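About the Colero School of Garment Care

Home / The School / About us

The Colero School of Garment Care teaches the washing, mending, storing and cutting of everyday clothes. It was founded in Skundport in 2000 and remains an independent school, with its main rooms in Skundport and a smaller teaching house in Dzene. Courses are open to adults of all ages and no earlier training is asked for.

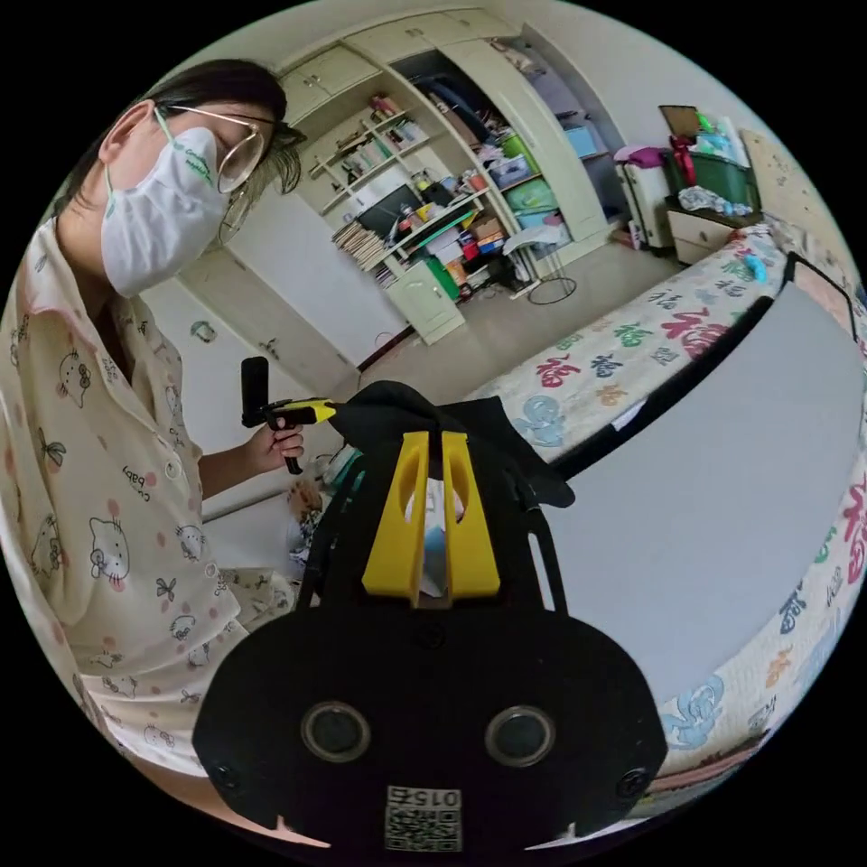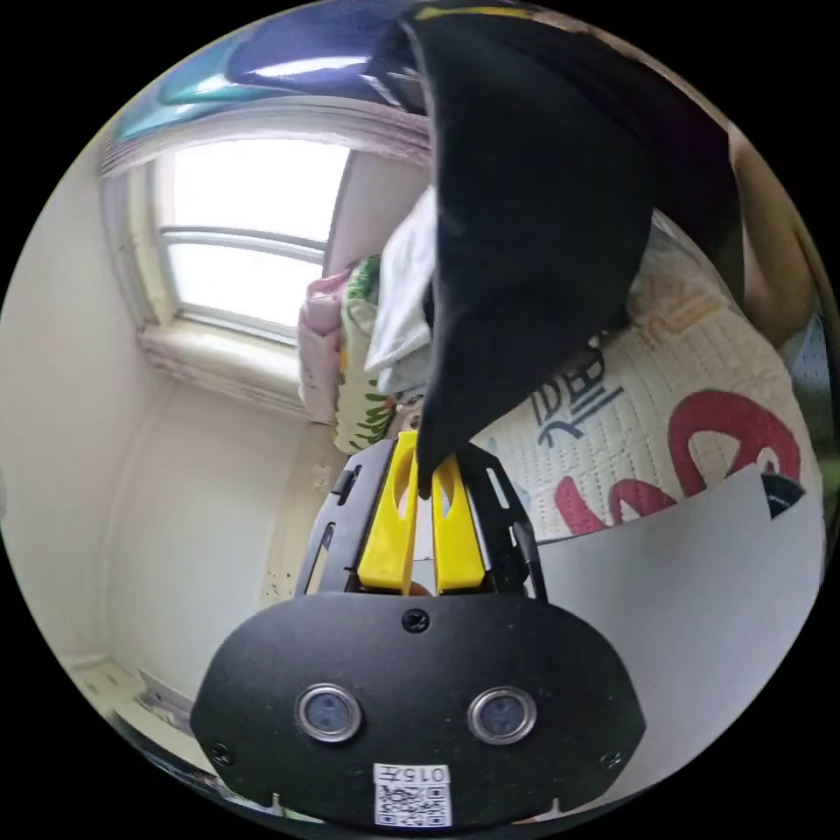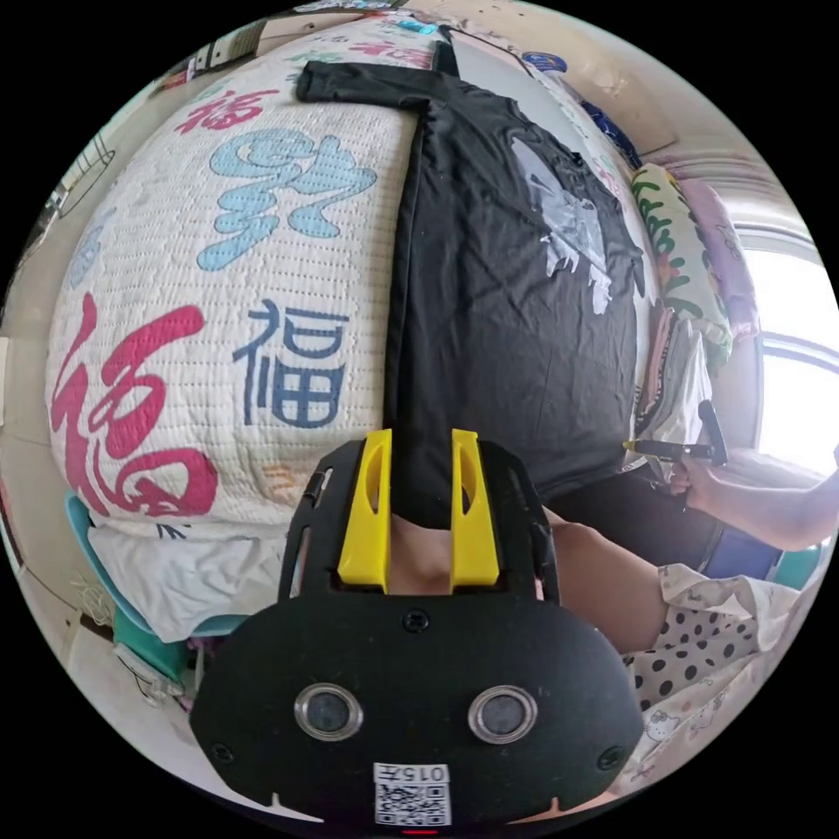
Black fabric in close view; the last picture has a T-shirt with a grey-white print.

Our purpose

The School exists so that ordinary clothes may be kept in use for longer. Most of the clothing owned by a household is knitted cotton, denim, wool and mixed fibre, bought ready made and worn weekly. The teaching of dressmaking has traditionally given such clothing little time, and it is the clothing to which the School gives most of its own. A student of the School learns to read a care label, to judge a fabric by hand when the label is missing, to repair a seam so that it holds, and to decide when a garment should be cut up for other use.

The School does not teach fashion design. Applicants who wish to study design are advised to apply elsewhere, and our office is glad to discuss this with them before any fee is paid.

Our history

The School was opened by Ivars Sproģis, a tailor who had taken in alterations above the fish hall in Skundport and who found that a large part of his trade could have been done by his customers at home. His first course was an evening class in hems and buttonholes. It was held in the workroom itself, after closing, with students seated at the cutting table. A second class, in the washing and reshaping of wool, was added the following winter at the request of those who had attended the first.

As numbers grew the School took a lease on the former net store in Harbour Lane, where it still teaches. The building has north light on the upper floor, where hand sewing is done, and stone sinks at ground level that were already in place when the lease was signed. The sinks are used for the wool and stain courses. The upper floor was relaid after a leak in the roof, and the old boards were made into the drying racks that stand along the rear wall.

The house at Dzene was added later to serve students from the inland villages, for whom the evening ferry made attendance at Skundport impossible. Dzene offers the Household Course and the short courses only.

Since its foundation, 948 students have completed the full Household Course and received the School's certificate.

What we teach

The Household Course is the School's principal course. It runs for 48 weeks, with one attended class in each week and set work to be done at home. The course is divided into four parts:

Fibres and labels
Washing, drying and stain removal
Hand and machine repair
Storage, cutting down and re-use

Students bring their own clothing to all classes. The School considers it important that the work is done on garments the student will wear again, and practice cloth is used only for the first lessons in stitch formation and for work with bleach.

Particular attention is given to knitted cotton, of which T-shirts form the greater part. Knitted cotton stretches as it is worn and twists as it is washed, and a woven patch set into it will pucker. Dark shades raise a further difficulty. A repair in black thread may show brown against a faded black cloth within a few washes, and students are taught to match thread to the garment in its present state, by daylight, at a window. Printed garments are washed inside out and are never ironed directly on the print.

Short courses are offered in darning, the care of bed linen, zip replacement, and the making of rag rugs from worn jersey. A course in lined garments is given every October when there is sufficient demand.

The Nullurden Collection

The School holds a study collection of 2000 worn and repaired items, known as the Nullurden Collection after the village in which the first of them was gathered. It contains workwear, children's clothing, aprons, socks, pillowcases and a small group of fishing smocks. Almost every piece has been mended at least once and many have been mended badly — these are among the most useful to students. The items are kept flat in drawers and may be handled with clean hands. Pens are not permitted in the collection room. Visitors who are not students may see the collection by writing to the office.

The School accepts gifts to the collection where the history of the garment is known. Unworn clothing cannot be accepted.

Our staff

Stefaniia Hrytsenko is Principal of the School and teaches the final part of the Household Course.

Brigitta Bachmann is Head of Repair. She is responsible for hand and machine sewing at both houses and sets the practical test.

Marwan Chamoun teaches washing, stain removal and the care of wool.

Kristaps Rimkutė is Keeper of the Nullurden Collection and teaches the short course in rag rugs.

Ivars Sproģis has retired from teaching and continues to advise the School on tailored clothing.

Fees and assistance

Fees are set each year and are listed on the Courses page. They include thread, needles, soap and the use of machines. Students who would find the fee difficult may apply to pay by the month, or may ask for a reduced place. Requests are read by the Principal alone and no reference is required.

Visiting the School

Prospective students are welcome to sit in on one class before applying. Arrangements should be made in advance with the office, as the upper floor at Harbour Lane is small. The ground floor has step-free entry from the yard; the upper floor is reached by stairs only, and classes are moved down on request. At Dzene all rooms are on one level.

Letters should be addressed to the School Office, Net Store, Harbour Lane, Skundport.

Page last reviewed 8/26/26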